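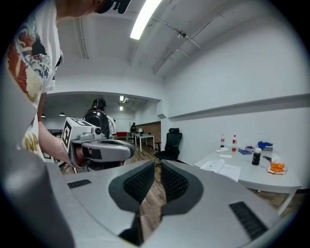 Mirela Kostanj
Contributing writer, workshops and home building

Friday, March 21, 2025

The grippers of the Dunitz project are held in the hand, like a tool, and they are grey, with black mesh pads for fingers. Their builder works on them at Oten, a shared workshop in Au, and speaks first about the pads.

"The first ones were solid, and a cup would slide out of them," she says. "With the mesh, the finger bends a little and takes the form of the thing. I made 6 pairs before I was content. Two I threw away the same evening."

The black-and-white marker on the side of the head is printed on paper in her early drawings. She wanted it bigger. "A small marker is nice to look at, but the software loses it when you turn your wrist."

Each shell needs about 200 grams of filament, which she buys from Sterine, a shop in the next street. I asked if the handle was difficult. She laughed. "The handle was the worst. My hand is small, and I made it for my hand. Then other members tried it and they could not close their fingers. So I cut it, glued it, cut it again."

She would like to mount the same fingers on a small arm in June, if the motors come in time. The wrist joint is drawn already. The cable, she says, still has no good way to go through it.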